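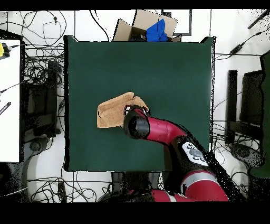

The Drotangate 447 is a replacement playing surface for square card and games tables, supplied as a cut sheet with adhesive backing. It is sold by Trakon to furniture repairers and to owners who want to re-cover a table at home. The standard colour is a deep bottle green with a matt finish, close to the shade of the square table shown with a folded tan cloth on it. On a table with a raised black rim, the sheet is trimmed to sit inside the rim and should not be lapped over it. Small differences in shade between batches are normal, so order all sheets for a set of tables together.

### Specification

| Item | Value |
|---|---|
| Product code | 447 |
| Thickness | 3 mm |
| Weight | 274 g per square metre |
| Backing | Pressure-sensitive, paper liner |
| Minimum fitting temperature | 16 °C |
| Colours | Bottle green, burgundy, slate |

### Fitting

Remove the old covering and all glue residue. Fill any dents and sand flat. Bare wood must be sealed and left overnight. Lay the sheet dry, mark the centre of each side, then peel back a hand's width of liner and work from the middle outwards with a Prarka roller. Trim with a new blade.

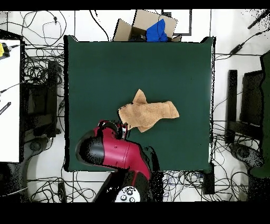 Do not stretch the sheet at the corners. Stretched material shrinks back over the following weeks and leaves a gap at the edge. If a bubble forms, lift the sheet to that point and lay it again. The adhesive can be repositioned for a short time only.

### Care

Brush along the nap. Blot spills at once with a dry, plain cloth and do not rub. Solvent cleaners will soften the backing. Marks from drinks and candle wax are not covered by the guarantee.

### Ordering

Sheets are cut to order and cannot be returned unless faulty. Send the inside measurements of the table, taken at both ends. Trade accounts: Kaisu Hirvonen. Samples and colour matching: Debashish Sultana. The previous woven backing was withdrawn in December and is no longer stocked.

Page revised June 19, 2024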